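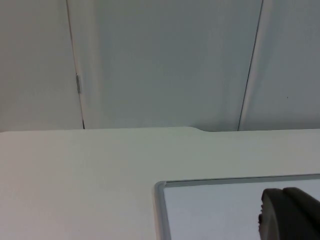

Words and Their Edges
Notes for session 2, Thursday group

Hi all. I've typed these up from my own scribbles and cleaned them up a bit, so if something reads differently from what I said out loud, go with the typed version. Reda asked for more examples than last time, so there are more examples (you're welcome, Reda).

Where we left off

We finished last time with the old idea that a word works like a checklist. To be a bachelor you have to be adult, male and unmarried. Tick every box and you're in, miss one and you're out. It's a lovely clean idea, and for some words it does fine. "Even number" is the one I always use. There's no such thing as a slightly even number, and 119 isn't going to sneak in if you squint.

Then we tried it on "chair" and things fell apart. Four legs? Office chairs. A back? Mirjam brought up beanbag chairs and we lost ten minutes to that, which was partly my fault because I kept arguing.

Drawing the line

The way I like to think about it is to draw a loop on a board and say everything inside is a cup, everything outside is something else. The checklist view says the line is thin and sharp. So take a mug. Inside, easy. A dinner plate, outside, easy. Now make the mug wider, little by little, and keep the height the same. At some point you'd call it a bowl. Where?
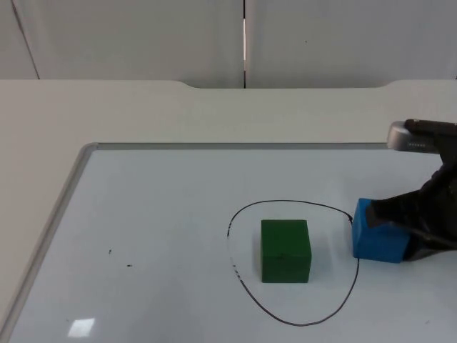
Blue block touching the line: in or out?

When I try this in class, people agree at both ends and drift apart in the middle. What's more fun is that the same person will change their mind depending on what's in it. Fill the wide thing with coffee and it's a cup again. Fill it with mashed potatoes and it's a bowl, even for people who said "cup" a minute before. If you've got a few friends around this weekend, try it, it takes no time at all and the arguments are great.

So the edge is blurry, and it also moves with the setting. Please keep those two apart in your homework! Blurry means there are in-between cases. Moving means that the in-between cases are different ones in different situations. Tarek's example last week ("tall" for a basketball player and "tall" for a toddler) is about moving. His other one, about when exactly a person goes bald, is about blur.

Best examples

If I say "bird," you probably think of something like a robin or a sparrow. You know perfectly well a penguin is a bird, but it's not the one that jumps to mind. We call the robin-type member a prototype, and a lot of the work on this asks people to rate how good an example something is, or times how quickly they answer yes or no. Good examples get quick answers. Odd ones get slower ones.

Careful, though. People will also happily rate numbers, and say 2 is a better even number than 40, and 40 a better one than some long ugly thing they'd have to look at twice. That doesn't make "even" a blurry word. It only tells you that "how typical does this feel" and "does this belong" are two separate questions – and you can get a nice graded answer to the first while the second stays a plain yes or no. I think this is the single most useful point in the whole session, so I wrote it up large and left it there over the break.
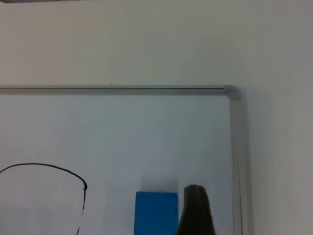 Whiteboard, top rail and upper right.

Auður asked whether the best example is the same in every language. No! Ask someone who grew up on the coast what a typical bird is and you may well get a gull. Same with fruit, same with bread, same with "breakfast," which gets heated. We'll come back to this in April with the color words.

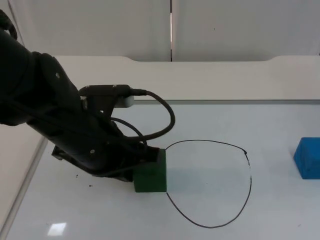

Color words, a quick preview

Take "green." I can show you a green nearly everyone accepts, and then I can slide toward blue one small step at a time until nobody in the room would call it green. No single step feels like the one that did it. Philosophers call this kind of thing a sorites puzzle, from the Greek word for a heap, and the original goes the same way with grains of sand.

Some languages use one everyday word for the whole stretch that English splits into green and blue, and others cut the blue part in two. Don't jump from there to saying their speakers see something different. Naming and seeing are linked in ways people still argue over, and we'll read both sides.

For next time

Read the Ghoneim chapter up to page 59. Amr's writing is dense in the middle, so skip the footnotes on a first pass.

Pick one everyday word (not cup, not chair) and find three things that sit near its edge. For each, write down one setting that would pull it in and one that would push it out. Half a page is plenty.

Mirjam, you still have my copy of the reader.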